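Jusine folding work table -- large

Back in stock 18th May. Ships flat, one box, legs already on.

The big one in the Jusine range. Same top as the small table, longer legs, better latches. We sell most of these to people who do repair work at home, sewing people, and a surprising number of seed growers. Holds up fine in a garage. Don't leave it out in the rain.

Size and weight
Top: 1,602 mm x 800 mm
Legs: 2 height settings, flip the catch and pull
Folded: fits behind most doors, check your gap first

What changed from the old version
Latches are metal now. The plastic ones cracked in cold sheds and we got tired of mailing out spares. Feet are wider too, so it sits better on uneven floors. Edge strip is glued AND pinned -- the old glue-only strip used to lift at the corners after a summer or so. If yours has done that write to us, Gyu-bin Jeon still has a drawer full of the old strip. 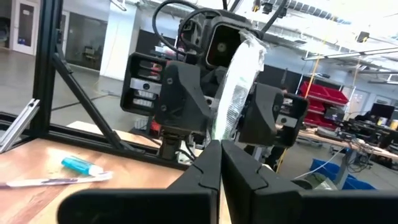
Two grippers, tip to tip.

Setting up
Lay it face down on a blanket. Open the legs one end at a time, untill the latch clicks. Turn it over with a second person, it's heavier than it looks. Height catch is on the inside of each leg. Set all four the same before you load it.

If it wobbles, its almost always one leg on the wrong setting. Check that before calling.

Cleaning
Damp cloth, drop of dish soap, wipe dry. No bleach, no scouring pads. Candle wax comes off with a plastic scraper. Permanent marker mostly does not.

Add-ons
Clamp rail, fits either long side
Skotero caster set (locking) -- adds height, low setting only
Nouri felt cover, gray or green. Green is out until August

The rail from the small table will NOT fit. Different hole spacing. Please stop ordering it for this one, we just have to send it back.

What buyers say
"Cut two sets of curtains on it the first week. No sag in the middle." -- Divya Joseph
"Good table. Instructions are tiny, print them bigger." -- Ismael Leite

Returns
30 days, original box if you still have it. Scratched tops we'll look at case by case, send a photo first. Spare latches and feet are kept for every version we've sold, ask for Soon-im Ok at the parts desk and have your order number ready.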